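Notebook, 25 April 2020
Wood glue, open time, second round

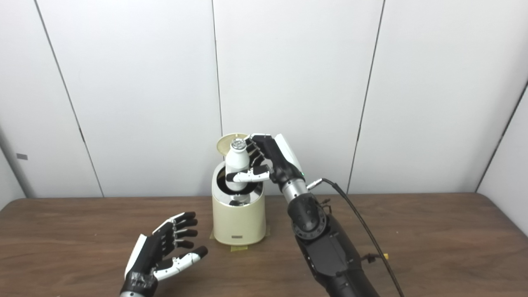
Eetu Peltonen
Bench technician, Jitordale workshop

Radek sent over the Nistton data sheet again, with the line about a long open time underlined twice. I still don't buy it. The sheet gives no room temperature and no wood species, so I don't know what I'm supposed to compare with.

Ran beech offcuts, 80 grit, clamped late on purpose. Best joint let go at 871 N, next one at 621, and the third at 500 with hardly any fiber torn. Same bottle, same afternoon. A spread like that tells me more about my clamping than about the glue.

Şükran thinks the third piece had old wax on it. Maybe. She also thought that about the Hrubý batch, and we never found any wax.

To do: wipe half the pieces with alcohol and leave the other half alone. Write down the humidity this time. Ask Deolinda if her pull gauge has been checked since it was dropped.

Not changing glue on the Pulivgate drawers until I see three numbers that agree.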